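3.2 Play materials and talk at home

Families were recruited through the two public libraries in Istton and through the Samuel Street health center. To take part, a household needed one child between three and five years old and an adult who was at home with that child on most afternoons. We accepted 60 households. Each one filled in a short form on the toys, books and screens in the home, and then recorded play sessions of 20 minutes each, with the sound recorder left running on a shelf or table.

Parents chose the activity themselves. We asked only that the television be off and that the same adult stay in the room. Building toys were a common choice, followed by picture books, pretend cooking and drawing. For the analysis we grouped the activities by whether they had an end product that both players could look at and talk about. Oversized building blocks and baseplates were placed in this group (Figure 2), along with jigsaw puzzles and clay. 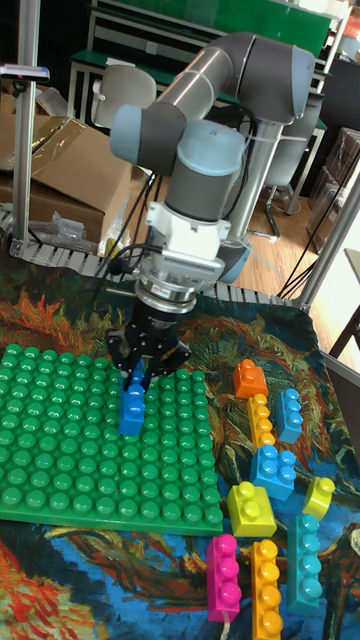

Figure 2. Oversized building blocks and a green studded baseplate.

Recordings were transcribed in the Imar format, which marks turns, pauses and overlapping speech. We coded each adult turn as a question, a direction, a comment or a repeat of what the child had said. Turns that could not be heard clearly were left out. A second coder worked through a portion of the transcripts without seeing the first set of codes, and differences were settled by going back to the sound.

Adults gave more directions during activities with an end product than during pretend play. Many of these were short and dealt with place, such as "on top," "next to that one" or "turn it over." Location words were also more common in the children's own speech in these sessions. In pretend play, adults asked more open questions and let longer pauses go by before speaking again. Book reading fell between the two, although it varied a great deal from home to home.

The pattern is close to the one reported in the Ornovell home study, which began in 2000 and followed children of a similar age. That study used paid visitors in the room. Ours did not, and our adults spoke less overall, with almost no turns addressed to the recorder or to us. The number of toys listed on the household form had no clear link to the amount of talk. Older brothers and sisters did make a difference, and sessions where one joined in are treated separately in Section 3.3.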